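Tenants' group questions Haldane's claim that Bemdale service charge rise is "fair and modest"
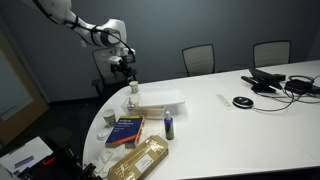
Office chairs with mesh backs along one side of a long white conference table.

BEMDALE, December. The Bemdale Leaseholders' Association has today asked the managing agent, Haldane, to publish the working behind next year's service charge, which will go up by £800 for every flat on the estate.

Haldane wrote to residents last month calling the increase "fair and modest". The letter gave 4 headings and a total. It did not say what was spent under each heading this year, or which firms were asked to quote for the work.

"We have been told the money is for improvements," said Valentyna Dmytriv, who chairs the association. "Last year it was for improvements too. The lift in the east block was out for 51 days and the bin store door still doesn't shut. I would like to see one invoice before I get excited about the next round."

The largest item is a contract with Druvine for cleaning and grounds work. Haldane says the deal will "unlock savings over time". The association has asked how much, and over what time, and has so far received a leaflet.

Residents are also doubtful about the satisfaction survey quoted in the letter. Haldane reports that 100 per cent of those who replied were "satisfied or better". It has not said how many people replied. The form had no box for dissatisfied.

Ross Lamont, who has owned a flat in the west block since it was built, said: "I filled mine in by writing in the margin. I'd be curious to know where they put me."

The association accepts that costs have gone up and that insurance in particular is dearer. It is not asking members to withhold payment. It wants the full accounts, the Druvine contract and the competing quotes, if there were any, sent to all leaseholders before the first instalment falls due.

Haldane has offered a drop-in session at 2pm, when most residents are at work. The association has asked for an evening instead.

Notes to editors
The Bemdale Leaseholders' Association is run by residents and takes no money from Haldane or its contractors.
A copy of Haldane's letter and the survey form can be had on request.
Press contact: Siriporn Luangrath, Bemdale Leaseholders' Association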